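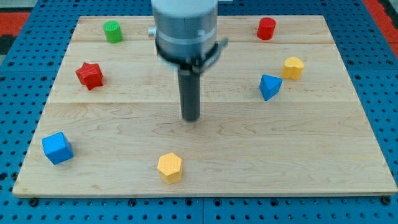
Photo: Yuk-lan Kao / Pundier

Okay, I've been waiting for this one! Britberg has finally put its tabletop kit, the Flemavia, up for rent, and I got to spend a morning poking at it (well, watching other people poke at it, mostly).

The deal is pretty simple. You rent an arm and a set of chunky colored blocks, stars and hearts and cubes and so on, and you try out your own software on them. Rentals run 15 days, and there are 18 kits to go around to start. Schools and small shops get first pick.

"People want to skip straight to the hard stuff," Cheng-en Pan of Britberg told me while I was eyeing the yellow heart. "Push a star across a board first. Then come talk to me."

I love that the blocks look 3D printed, with those little ridges and dots all over them, and the arm has just one long skinny finger pointing down at the board. My one gripe is the manual, which is five pages long and spends three of them on shipping (Britberg says a longer one is coming).

Sign-ups opened August 19, 2026, and the first kits go out from the Leung warehouse. I put my name down before I left!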